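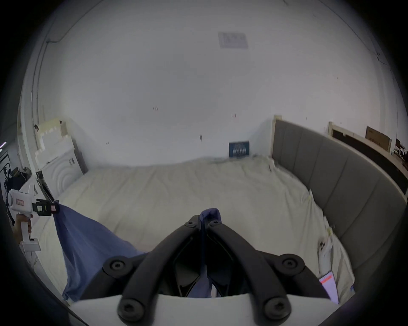 3.2 Folding on a soft surface

Most of what we know about how people fold clothes comes from tables. I did my share of those table studies, and I still like them, because a table holds still and gives you a nice straight edge to line a hem up against. But when I went back through our October interviews, the table hardly came up. People fold on the bed. They dump the basket there, they stand at the foot or along one side, and they work until there's room to sit down again. So this section is about beds, and about what a bed does to a fold.

We collected 586 folds from 34 households, all done on the bed the person normally uses. I asked everyone to leave the bedding the way it was (a few people had made the bed specially for us, with hospital corners and everything, and I didn't have the heart to mess it up again). Njål Strand and I coded the folds separately and then argued over the ones we disagreed on, which took longer than the coding did. The scheme is the one we worked out in the Flirnley pilot, with one new category that I'll get to in a minute.

The first thing that jumped out at me was how much lifting goes on. On a table you can slide one half of a shirt over the other and the wood lets it go. A duvet grabs. If you try to drag a thin cotton piece across it, the bottom layer bunches up and takes the cover along, and now you have two things to smooth. So people pick the cloth up by two points, let the rest hang, and lay it down again somewhere flatter. We call this a lift-and-lay, and 199 of the folds had at least one. I'd expected to see it with sheets and big towels. I didn't expect it with ordinary shirts, but there it was, over and over.
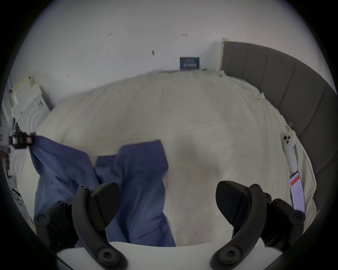
Twisting is the other habit of cloth on a bed, and it's the reason for the new category. A garment that has been picked up by one corner likes to roll into a rope on that side while the rest of it stays more or less open. The blue garment in Figure 4 has exactly this shape, with a long twisted strip on the left running up to the corner that's being held, and a broad, roughly rectangular panel on the right that you could almost start folding as it is. We coded this as "half open." It's a funny state to be in, since the panel looks ready and the strip clearly isn't, and people split on what to do about it. Some shook the whole thing out and started over. Others left the panel where it was and untwisted the strip by hand, a bit at a time.

Which of those you pick seems to depend on the bedding more than on the garment. On a tight sheet, our participants mostly worked the strip loose in place. On a puffy duvet they mostly shook it out — I think because pressing down on a duvet to flatten something just makes a dent, and the cloth follows you into the dent. One woman in the Magalhães group told me she folds everything against her own chest for this reason and only uses the bed for the piles.

I should say something about size. A wide bed invites people to spread out, and I'd assumed that more room would mean neater folds. Our ratings don't back me up on that. People with wide beds used the extra space for sorting (socks here, kids' stuff there) and did the folding itself in a patch close to where they stood. The Istari ratings, which score only the finished stack, came out much the same for wide and narrow beds. We didn't measure how soft the beds were, and I wish we had. Section 3.3 takes up the piles.

Figure 4. Blue garment in the half-open state on a cream-white duvet.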